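Unit 4: Teaching by Demonstration

Two ways to record. In hand guiding, you hold the arm and move it through the task. In remote control, you move a leader arm and the follower copies it. We use remote control for all graded work in the Prurnik lab.

Before recording
- Home both arms.
- Check that the wrist camera stream is live.
- Write the task sentence first, e.g. "pick up the candy bar and put it on the tray." One sentence per episode.

During recording
- Approach slowly and pause before closing the gripper.
- Keep your own hands out of the wrist view.
- If you drop an item, finish the episode and mark it failed. Do not delete it.

How many episodes? The Cumari set has 230 for a single task. Your group needs 63.

Shelf task
Items sit at different heights on a clear tiered stand, so grasp height changes from row to row. Clear plastic edges are hard to see in the wrist view. Watch the fingertips when you reach for the small round jars on the lower tier. 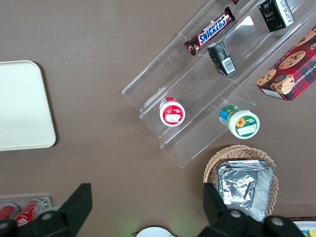 Homework
Replay five of your episodes and note where the arm hesitates. Bring the notes to lab in March.

Comments (2)
Does a re-grasp count as failed?
No, mark it as a success and add a note.

Related
Unit 3: Leader and Follower Arms
Unit 5: Cleaning the Kemppainen Logs
Lab sheet: Ilesport Gripper Setup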